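Home Files Data card Issues Changelog License

Nallico: color words as people say them

README, please read before opening the CSV

Word list. Color names in everyday American English, collected in two towns, Skinarville and Detham. Not paint chips, not hex codes. What people call a color when you ask them cold, plus what they call it the second time when you ask them to be more exact. 4,000 answers in this release.

Short version if you're in a rush: use answers_clean, ignore answers_raw unless you care about spelling, and read the part on "teal" before you publish anything with a teal count in it.

What's in the folder

answers_raw - one row per answer, typed the way it was said or written
answers_clean - same rows, spelling fixed, extra spaces gone, case lowered
prompts - the 30 prompts, in the order given
places - two rows, yes only two
notes - odds and ends, mostly me arguing with myself

Columns in answers_clean: answer_id, prompt_id, place, first_word, second_word, sure (yes/no/blank), mode (spoken/written). Blank in "sure" means the box wasn't filled in. It doesn't mean no. Please don't recode it to no.

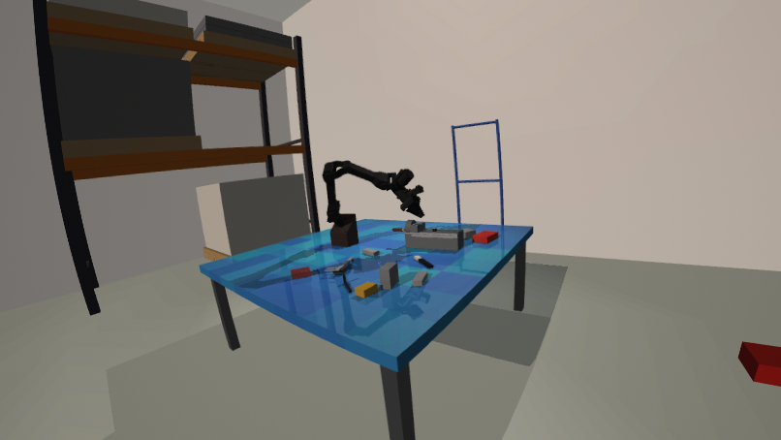
Nallico Data Notes, Issue 9

How it was collected

Two ways. Spoken, at a folding table outside the library in Detham and at the farm stand in Skinarville. Written, on paper slips left at both. Spoken answers were typed in the same evening. Slips got typed whenever, some of them a month later, handwriting and all.

Prompts are all things, no swatches. "The inside of a lime." "An old school bus." "Tap water in a full bathtub." "Denim that's been washed a lot." "The sky at 7 in the morning in March." Things and no swatches because the older Phan list used swatches and you can tell, everyone starts sounding like a catalog. Phan is good for what it is. Don't merge the two without a source column, the first words look alike and the second words don't match up at all.

Everybody got the prompts in the same order. Should have shuffled. Didn't. So there's carryover, the lime comes right before the bathtub and there is way too much green in that bathtub. A shuffled set is planned for the next release.

First word and second word

First word is the quick answer. Second word is after "can you be more exact?" Sometimes it's a real second word (blue, then navy). Sometimes the same word with something stuck on the front (blue, then dark blue). Sometimes a thing (brown, then "like a paper bag"). All kept. Where the second answer is a whole phrase it goes in second_word anyway, column name is a bit of a lie, sorry.

People who said "no, just blue" get second_word = same. That's the literal text "same", don't filter it as a color.

Spelling

Grey and gray both folded to gray. Turquoise was spelled more ways than I care to list, see raw. Fuchsia, same. Mauve versus move, on the slips, was decided by hand. Beige typed as "bage" in Skinarville is a typo on my end, a whole batch of it, fixed in clean and left in raw.

I didn't fix words that aren't color words. "Rusty" stays rusty. "Dirty" stays dirty. If someone called an old bus "sad" then the bus is sad, leave it.

Teal

OK so teal. In Detham the high school color is teal and people there use it for things nobody in Skinarville would. Pool water. A spruce. One faded tarp. If you pool the two towns teal looks like a top word and it's really one town. Split by place first. Same goes for maroon the other way around but smaller.
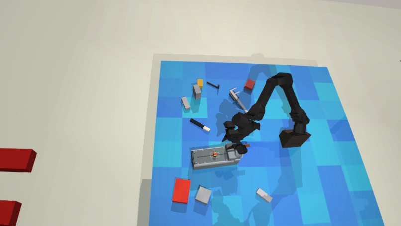 One reader wrote in to say that splitting by town isn't enough, that spoken and written answers in Detham pull apart too, and that the slips have far more teal than the table does. Checked. True. My guess is the slips were filled out by kids in groups, copying off each other, but there's no age column so a guess is all it is. Mode is in the file, use it. The same message asked why purple is so low. No prompt for anything purple except the plum, and people kept saying "plum." Fair complaint. Adding eggplant and a bruise next time.

Known problems

- No age, no first language, no color vision question. Left out on purpose to keep slips short, regret the last one.
- Duplicate slips. Removed the 100 that were word for word the same and in the same handwriting. There may be more.
- prompt_id skips a number in the middle. A prompt got dropped, numbering never got redone. Nothing is missing.
- "sure" was asked out loud in a pretty pushy way on some evenings. I'd treat it as soft.
- A few answers in Spanish, not translated, not flagged. Flagging is on the todo.

Good uses: word counts, comparing first and second answers, classroom stuff, checking if your own list of color names is missing the ones people reach for. Not good for: saying what Americans call things. It's two towns and a farm stand.

Please don't try to work out who wrote a given slip. Both places are small. Phrases that pointed at a person or a house were cut down to the color word and marked "trimmed" in notes.

License and citing

Free to use and change, keep the name Nallico and the release number with it. If you fix spellings send them back, I'll fold them in.

Changes in this release

Clean file rebuilt. Trailing spaces gone from place, which was breaking everbody's joins. "Off white" and "off-white" now the same thing. Prompts file finally matches what was read out at the table, the old one had the bathtub worded wrong. Old release stays up for anyone halfway through something.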